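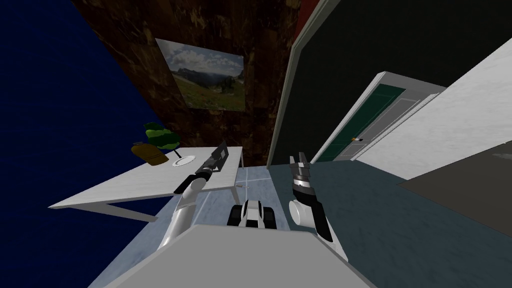

3.2 シミュレーションセルの構成と初期化手順

本節では、双腕移動マニピュレータWanauを対象としたシミュレーションセルの設定と、その保守手順について述べる。セルは物理エンジン、描画系、制御ブリッジ、および記録系から構成される。制御ブリッジにはWiranoを用い、実機と同一のメッセージ定義を採用した。これにより、軌道生成側のコードは接続先を切り替えるだけで両環境に対応する。

図3に頭部視点からの描画結果を示す。左右の腕はいずれもグリッパの指を上方に向けており、左側のテーブル上には白い丸皿が置かれている。視点は前方下向きで、画面に対して室内全体が大きく傾いている。この視点では胴体上部が画像下端を占めるため、胴体近傍の物体は視覚入力のみからは検出しにくい。そこで本研究では、胴体前方の領域について自己遮蔽マスクを別途生成し、認識モジュールに与えた。

図3 頭部視点によるシミュレーション画像。双腕、移動台車、および作業対象のテーブルを含む。

3.2.1 座標系の整合

頭部カメラの外部パラメータは、首関節の角度と取付け部の固定変換の積として与えられる。固定変換は設計値を初期値とし、両グリッパの指先を既知の目標点に順に移動させて得た対応点から最小二乗法により補正する。対応点は片腕につき12点ではなく6点とした予備条件と比較したうえで、最終的に両腕合計24点を使用した。点の配置はテーブル面の上方に限定せず、台車の左右にも分散させている。テーブル上に偏った配置では、ロール方向の推定が不安定になる場合があった。

補正後の固定変換は設定ファイルに書き出し、セルの起動時に読み込む。ロボットモデルを更新した場合、このファイルは自動的には無効化されない。古い変換が残ったまま起動すると、再投影像においてグリッパの輪郭と描画画像がずれる。起動直後に両腕を基準姿勢へ移し、輪郭の重なりを確認する工程を手順に含めた。

3.2.2 関節およびグリッパの設定

腕の各関節は位置制御とし、剛性と減衰は実機のステップ応答に合わせて同定した。グリッパは平行開閉型であり、二本の指を一つの駆動変数で連動させる。指の連動を拘束条件として記述した当初の実装では、薄い物体の縁を把持する際に接触力が振動した。制御周期を短縮しても改善は限定的であったため、指ごとに独立した直動関節を置き、指令値のみを共有する構成に改めた。

指先の接触形状には、描画用メッシュと別に単純化した凸形状を割り当てた。描画用メッシュをそのまま接触判定に用いると、平皿の縁との間で接触点が周期ごとに入れ替わり、把持判定が断続的になる。凸形状の寸法は、閉じた状態で両指の間に隙間が残らないように調整している。

3.2.3 物体配置と試行前の点検

室内の壁、扉、額などの背景要素は静的形状として登録し、テーブルも試行中は固定とした。可動物体は、初期配置ののち物理演算を単独で進め、速度が閾値を下回った時点で静定とみなす。静定しない場合は当該配置を破棄し、乱数種を更新して再生成する。床面上に小物体が存在する配置は破棄の対象としないが、台車の走行経路と干渉する場合には経路計画側で回避領域を設ける。

各試行の開始前に、以下の点検を順に実行する。

(a) 設定ファイルのモデル識別子と読み込まれたロボットモデルの一致
(b) 両腕の基準姿勢への移動と、関節角の指令値に対する残差
(c) グリッパの全開および全閉
(d) 自己遮蔽マスクと頭部画像の整合
(e) 可動物体の静定

(b)で残差が閾値を超えたときは、制御ブリッジを停止して関節状態を初期化し、(a)から再実行する。ブリッジを停止せずに関節状態だけを書き換えると、制御器内部の積分項が残り、次の指令で腕が跳ねる。この現象は右腕の肘付近で特に顕著であった。

3.2.4 障害の記録と復旧

記録系Justierは、点検結果、指令値、関節状態および頭部画像を共通の時刻で保存する。時刻は物理エンジンの積算ステップから算出し、計算機の実時刻は補助情報として扱う。描画の遅延により画像の到着が遅れた場合でも、ステップ番号を用いて関節状態との対応を復元できる。

2019年2月22日に設定を固定し、以後の2,442試行はすべて同一の構成で実施した。このうち点検段階で中断したものは11試行であり、内訳は残差超過とマスク不整合である。中断した試行は初期化後に同じ乱数種で再実行し、元の記録も削除せずに保持した。再実行の記録には元の試行番号を付し、集計時に二重計上を避けている。

マスク不整合については、頭部の姿勢指令が静定する前に画像が取得されていたことが原因であった。判定に首関節の速度条件を加えた後、同種の中断は記録されていない。ただし、台車の移動中に頭部を動かす条件は本手順の対象外であり、その扱いは5.3節で述べる。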